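Laundry Robot Folds On After Stop Button Fails in Stadthorpe

A household robot being tested in a Stadthorpe apartment kept folding laundry for 12 minutes after its operator told it to stop, according to Fultell, the company that makes it. There were no injuries. One pillowcase is no longer with us.

The robot, a two-armed model called the Galtier, had been working through a basket of clean clothes in the living room shortly after 3 p.m. when it closed its grippers on the pillowcase and, in the same motion, on a corner of the tablecloth beneath it. Operator Nestor Dizon pressed the stop button on his handheld remote. The Galtier folded the pillowcase. Dizon pressed again. The Galtier, still attached to the tablecloth, moved on to a dish towel.

"I have been ignored by teenagers," Dizon said. "This was more polite, but it was the same thing."

Fultell blames the remote. A software update sent out in September changed how the handset and the robot confirm that they are talking to each other, and the two can now lose touch without either one mentioning it. The robot is supposed to freeze when the signal drops. In this case it took silence as permission.

Dizon eventually walked behind the machine and hit the red switch on its base, which worked the first time. By then the pillowcase had been pulled in two directions for long enough to become two pieces, both of them folded.

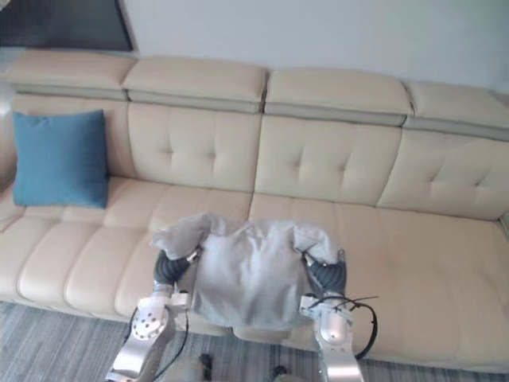

Can a person get hurt this way? Fultell says the soft fingers let go at a fairly light squeeze, but the arms can still knock someone off balance, so anyone in the room should keep out of their reach until the fix is installed.

Eluned Jenkins, who runs safety testing for the company, said the fault showed up in the logs of three other robots once her team went looking. None of those operators had tried to stop their machines during a dropout, so the problem had gone unnoticed.

"It's a bad sort of bug," Jenkins said. "Everything looks great as long as you're happy with what the robot is doing."

Fultell has told all 64 homes in the trial to run the Galtier only with a second adult standing near the base switch. A corrected update is being tested now, and new handsets will buzz when the connection goes. The company would not say when either will arrive, except to say "soon," a word it also used for the robot's ability to match socks.

Lorna Yap, whose apartment it was, has been offered a replacement pillowcase and tablecloth. She has accepted the tablecloth. The pillowcase was part of a set, she said, and Fultell's first attempt at a match was the wrong shade of green.

She plans to stay in the trial. Her brother Rommel, who lives across the hall and has been named the second adult, said he had not been asked.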